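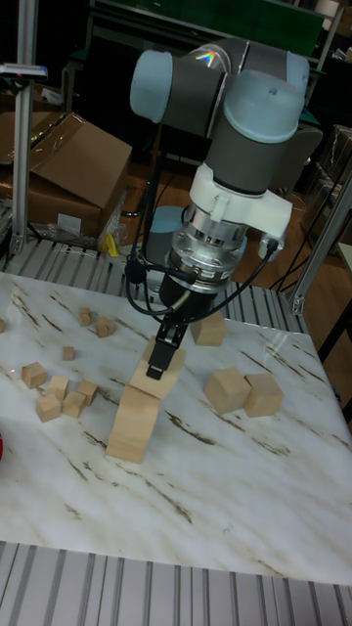
Stack of light wooden blocks, two large cubes to the right.

Wednesday, moisture log and kiln notes

Started 7:40. Kiln reached setpoint overnight and held. Dry bulb steady, wet bulb drifting down by a degree or so between 2:00 and 4:00, then recovering. I suspect the wick again. It was changed in July and already has a crust on the lower third. The water at the Starkville shop is harder than what we had before. Switch to distilled for the reservoir and log wick changes on the same sheet as the sample weights.

Sample board A, green weight 1,260 g, now 992 g. Oven-dry estimate from the end sections is 870 g, so current MC is 14.0 percent. Board B is lagging by two points. It came from nearer the pith and has a streak of darker wood along one edge, so I am not treating it as representative, but the schedule follows the wettest sample and B is the wettest sample. No step change today.

Checked four boards from the top course for surface checks with the hand lens. Two have fine checks within 50 mm of the end. None past the end coating. The Dratitz coating went on too thin on that batch. It should go on within a day of cutting, two coats, and somebody needs to write the coating date on the board end in crayon. Half of them have no date. 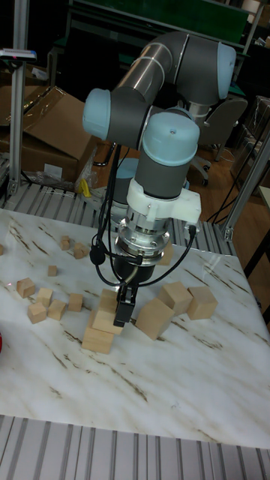 Wooden blocks on the marble-patterned top.

Case hardening test

Cut prongs from A and B at 10:15. A pinched in slightly straight off the saw. B stayed parallel. Left both on the bench at room conditions and will look again tomorrow, as the immediate reading only shows stress already present and says nothing about the moisture gradient. If A closes further overnight, plan on a longer conditioning period than the last charge got.

Last charge for reference: conditioned for eight hours, prongs still turned in, and the resawn pieces cupped enough that the planer took off an extra 1.5 mm. That put the thin stock under size. Proposal is twelve hours and a second prong test before the doors are opened.

Meter comparison

Pin meter reads high against the oven on this stock, by 1.2 points at 14 percent and by less as it gets drier. Correction table in the front of the binder is for a different species group and should be ignored until I replace it. The Catau meter has one bent pin and reads anything from 9 to 16 on the same board depending on how hard it is pushed. Tagged it. Do not use.
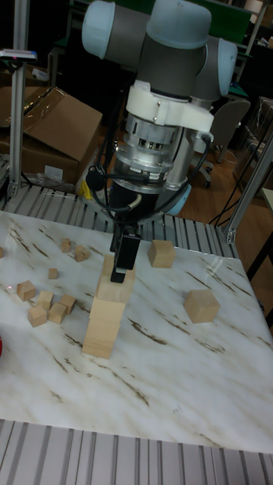 Pins were driven parallel to the grain in every case, at a third of the thickness, away from knots. Three readings per board, middle value kept. Temperature correction applied to anything measured straight out of the kiln - leaving this out accounts for most of the disagreement in the older pages.

Stickers and airflow

Fan reversal is set to every six hours. Air speed on the leaving side is uneven, low at the bottom left of the pack. Two stickers in that area are out of line with the bolsters and the gap at the wall is open. Baffle needs to be dropped another 100 mm. Stickers from the Shehata bundle vary in thickness by up to 2 mm, too much for wide boards. Plane the lot to one size before the next charge.

Hour meter on the fan motor at 3,007. Bearings last greased at 1,200 on the same meter, so they are due.
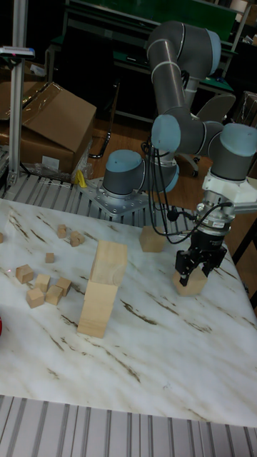
To do

Change wick, fill with distilled.
Grease fan bearings, write the hours on the tag.
Read prongs A and B first thing tomorrow.
Reweigh both sample boards at 8:00 and 16:00.
New correction table for the binder.
Pins for the Catau meter, order two sets.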